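Bench Inspection Checklist: Two-Handed Table Clearing Unit
Site: Ciltmont household tasks trial, table station
Unit: Vasard two-arm upper body with multi-fingered hands
Inspector: Daithí Nic Giolla
Date: Saturday, April 10, 2021

Mark each line OK, FIX, or HOLD. HOLD means the arms stay powered down until the line is cleared. Comments go under the item and stay with the sheet. Please don't start a new sheet to get rid of an old comment.

SECTION A. BEFORE POWER

A1. Emergency stop within reach of the operator's chair. OK
Tested from the chair and from the far side. Both cut the arms.

A2. Floor clear for one full arm's reach past the table edge. FIX
A bag was left under the station. Moved. The tape line on the left side is lifting and needs to be redone before Monday.

A3. Arm covers seated, no gaps at the collar. OK

A4. Cables at the wrist have slack through the full turn. OK
Turned each wrist by hand, both directions. The loop on the left stands higher than I like and could catch a mug handle on a low pass. Left as is for now. Orkness has the shorter cable on order.

A5. Hand screws tight, no missing heads. OK
Go over these with a driver every time. They back out with use and you will not see it by looking.

A6. Finger pads clean, no splits or shine. FIX
Right index pad is worn at the tip. Wiped with alcohol and passed for light objects only. No dishes in the right hand until it is changed.

A7. Table top wiped, no crumbs or water. OK
The glossy top slides when it is damp. A plate with any water under it will travel before the fingers close.

SECTION B. OBJECTS ON THE TABLE

B1. Nothing sharp, hot, or over 600 grams. OK

B2. Dishes are from the approved set. OK
Plates and mugs only. No stemware. The last stemware trial is written up in the Drakos folder and I don't want to repeat it.

B3. Small round objects checked for cracks and soft spots. OK
The little pumpkins count as round objects for this sheet. They are harder to hold than they look because the ribs give the fingers an uneven surface, and the hand reads a firm grip when it only has two ribs.

B4. Objects placed inside the reach zone. OK

B5. Lift height set low for first passes. OK
Keep it low over a plate. If the grip goes, the plate should survive it.

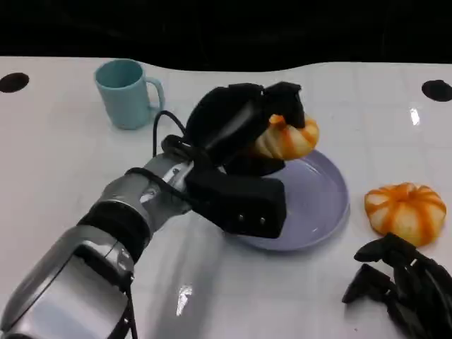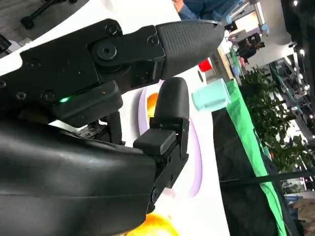 SECTION C. FIRST PASSES, REDUCED SPEED

C1. Arm moves to start position without hesitation. OK

C2. Hand opens fully before approach. OK

C3. Grip holds for 60 seconds without creep. OK, left hand. HOLD, right hand
The left held for the full time. The right was not run because of A6. Clear A6 first and then come back to this line.

C4. Place is gentle, no drop in the last inch. FIX
Lets go a little early. You hear a knock. Fine for a gourd, not fine for a good plate. Lower the release point and rerun before anyone tries it with glassware.

C5. Arms do not cross without a pause. OK
Pause is long. Operators complain about it and some have asked to shorten it. Leave it alone until the full-speed section has passed twice in a row.

C6. Unit stops when a person's hand enters the zone. OK
Tested with a foam hand on a stick. Do not test this with your own hand. I have had to say this before.

SECTION D. FULL SPEED

D1. Full clearing run, left hand only. OK
Finished in 252 seconds. I can clear the same table before I have thought about it, so the clock is no reason to buy one. I write the time down to compare against next month and for no other purpose.

D2. Full clearing run, both hands. HOLD
Waiting on A6.

D3. Recovery after a missed grasp. FIX
It tries again in the same spot, with the same approach, even if the object has rolled. Operator had to step in 2 times. A run with a step-in is not a clean run and should not be logged as one. The old sheets are loose about this.

D4. Noise level at the chair. OK
You can talk over it.

SECTION E. SHUTDOWN

E1. Hands empty before power down. OK
The fingers relax when power is cut. Whatever they are holding comes down.

E2. Arms parked, brakes confirmed by hand. OK

E3. Battery off the unit and on the rack. OK

E4. Sheet signed and in the binder. OK

GENERAL COMMENTS

I get asked at every one of these if the thing is ready to go into a kitchen. My answer on this sheet is no, and I would rather give the reasons than argue about it in the hallway.

Picking up is in decent shape. For a dry, light object in the open, left alone by people, I would let the left hand work all afternoon with one operator in the chair. Putting down is behind picking up, and most household work is putting down. Stacking plates, setting a mug where there is already a mug, getting a lid to sit flat. See C4.

Wet work has not been inspected at all. None of the hand covers we have are rated for a sink, and I will not sign a sheet that has dishwater on it until they are. Wiping the table was asked for by Ciltmont and can be tried dry, with a folded cloth, after C4 is cleared.

Shop work may come sooner. Moving the same part from the same tray to the same fixture is closer to what passed here than anything in a home. The parts don't roll and there is no dog. If Vasard wants to bring a tray of their own parts, add them under Section B, weigh each one, and run C1 through C6 again from the top. Passing with dishes does not carry over.

Open items, in the order I want them done:
A6, right index pad. Stops C3 and D2.
C4, release height.
D3, retry behavior. Needs a software change, not a bench fix.
A2, floor tape.
A4, shorter wrist cable when it comes in.

Reinspection after the pad is changed. Sections A and C only, unless the hand has been off the arm, in which case do the whole sheet.

Signed, Daithí Nic Giolla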